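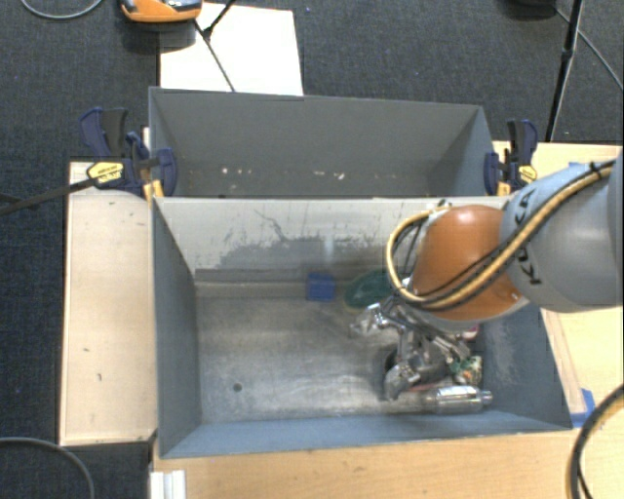
An open metal bin with sloping side walls and a scuffed floor, holding a few small items

A metal bin is an open-topped container made from sheet metal, used to hold loose objects of mixed shape and size. Metal bins are found in workshops, warehouses, mail rooms, commercial kitchens and schools. They differ from boxes and drawers in having no lid and no runners, and from trays in having walls tall enough to hold a heap of items. The word is used loosely, and the same container may be called a tub, a pan, a tote or a hopper depending on the trade.

Terminology

In American shop usage, "bin" usually means a container that stays in one place while its contents come and go. A container meant to be carried while full is more often called a tote or a tub. "Pan" is common for shallow containers, especially in food service, where sizes are standardized. "Hopper" is normally kept for containers that empty through the bottom, although some older catalogs apply it to any bin with sloping sides.

Construction

Most metal bins are folded from a single blank of sheet steel, stainless steel or aluminum. The corners are welded, riveted or lapped. Welded corners can be ground smooth and are easier to clean. Riveted corners are cheaper to repair but tend to trap grit and thin items such as washers and cards. A third method, deep drawing, presses the whole bin from a flat sheet and leaves rounded corners with no seam at all. Drawn bins are limited in depth by how far the metal will stretch before it tears.

The upper edge is generally turned over to form a rim. The rim stiffens the walls and covers the cut edge of the sheet. On larger bins it may be wide enough to serve as a handhold, or a flat bar may be welded beneath it.

Some bins have a ledge or step where the wall meets the floor. It may be part of the fold, a strip added for stiffness, or a support for a false bottom. Small holes in the floor are also common. They may be used for drainage, for bolting the bin to a bench or frame, or for hanging the sheet during painting.

Shape

Walls may be vertical or sloping. Vertical walls give the largest volume for a given floor area. Sloping walls allow empty bins to nest inside one another, and they direct loose items toward the middle of the floor, where they can be reached more easily. The disadvantage is that sloping bins do not stack when full unless a shelf or spacer is placed between them.

Depth is chosen according to the contents and the person or equipment reaching in. A deep bin holds more but hides whatever lies at the bottom. For mixed small goods, a wide and shallow bin is usually preferred, with the contents spread in one or two layers.

Finish and wear

Bins are sold bare, galvanized, painted or powder coated. Stainless steel is normally left bare. Paint lasts well on the outside but is quickly rubbed off the inner faces and the floor, where items are dropped and dragged.

The floor and the lower walls show the most wear. Typical marks include long scratches from hard-edged items, dull patches where the surface has been rubbed repeatedly, and cloudy areas on bare metal. A worn floor can remain reflective, and under overhead lighting it may show bright patches that make small shiny items difficult to find. Some users lay a matte rubber or felt sheet in the bin for this reason. Liners also reduce noise and protect fragile goods, but they must be lifted out for cleaning.

Scratches on stainless steel have little effect on its strength. On galvanized or painted steel, a scratch that reaches the base metal can rust, particularly near a seam or hole.

Mixed contents

A bin containing many copies of one item is called a single-stock bin. A bin containing unrelated items is called a mixed or assorted bin. Mixed bins are used for returned goods, lost property, sample items and objects waiting to be sorted. They take up less space than a set of single-stock bins, but finding a particular item takes longer as the number of items grows.

Several practices are used to keep mixed bins manageable:

Heavy and rigid items are placed first, with soft or crumpled packaging above or beside them.
Flat items are stood against a wall so they do not slide under others.
Part of the floor is left clear, so items can be moved aside while searching.
Items that could leak, shed or stain are bagged separately.

The hand-sorting manual by Reinaldo Damasceno, widely copied in small repair shops, recommends that a mixed bin hold no more than 21 items before it is divided. Damasceno based the figure on his own stockroom, which kept 104 bins on two walls of open shelving, and he advised readers to set a lower limit for bins above shoulder height.

Manufacture and sizes

No single standard covers general-purpose metal bins, and sizes vary among makers. The Gerneo pattern, a shallow rectangular bin with sloping sides and a rolled rim, was sold in 52 combinations of length, width and depth. Tustton produced a heavier version with welded corners and a floor drilled for mounting. Both were intended for benches, and neither was rated for stacking.

Hafþórsson bins were made for fish processing and later adopted by general workshops. They have rounded inside corners and a drain hole set to one side of the floor. The largest was rated to carry 200 pounds when supported along its full length. Atitz, a maker of shelving, sold a matching rack in which the rim of each bin rested on a pair of rails, leaving the floor unsupported. Only the lighter Hafþórsson sizes could be used with it.

Care

Metal bins are emptied and wiped with a damp cloth and mild detergent, then dried. Abrasive pads leave fine scratches and are avoided on bins used for food. Rust spots on steel bins are sanded back to clean metal and touched up with primer and paint. Dents in the floor can be tapped out from below with a rubber mallet over a sandbag. Raised burrs at the rim or around holes are filed flat, as they can cut hands and snag packaging.

Related containers

Hotel pan
Parts tray
Steel tote
Stillage
Wire basket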